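How to Move Cattle to a New Paddock on Foot

You don't need a horse or a motorbike to shift a small mob. Two people on foot can move 14 steers a fair distance if the gates are set up properly and everyone stays calm. These steps are the ones we use on the Previne block, where the lane runs from the creek flat up to the Ríos paddock.

Before you start

Walk the whole route the afternoon before. Shut every side gate and tie back the ones you want open, flat against the fence so cattle can't get behind them. Check that the trough in the new paddock is full and the float is working. Look over the fence too, especially the corners.

Start early, while it's cool. Leave the dogs at home unless they listen to you every time.

Getting them moving

1. Go into the paddock quietly and let the cattle see you. Stand still until their heads come up.
2. Walk towards the side of the mob, not straight at it. When the nearest animals step away, stop or ease back a pace.
3. To move a beast forward, work from behind its shoulder. To turn or stop it, step up towards its head.
4. Zigzag behind the mob in wide, slow lines. Stay out of the blind spot directly behind them.
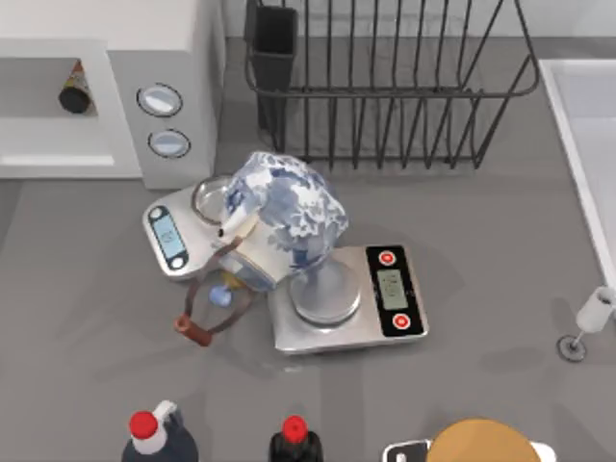

A reader going by Kevotska wrote in after trying this on Saturday to say that the second person is better placed ahead at the gate than at the back with the first. Their steers kept running past the opening until someone stood 11 paces beyond it, and then they turned in on the first go.

That works on our place as well. Stand past the gate on the fence line and keep still. If you wave your arms the leaders will baulk and come back through the others.

Through the gate

Let the leaders stop and look. Give them time to put their noses down, then take one step in from behind. Once two or three have gone through, the rest will usually follow. Don't crowd the last few, as that's when animals get pushed into the gatepost.

If one breaks back, let it go. Take the mob through, shut the gate and return for the straggler with a couple of quiet mates to keep it company.

Afterwards

Walk the mob to the water and stay until they've settled and started grazing. Chain the gate. Go back in the evening to check that none of them are walking the fence.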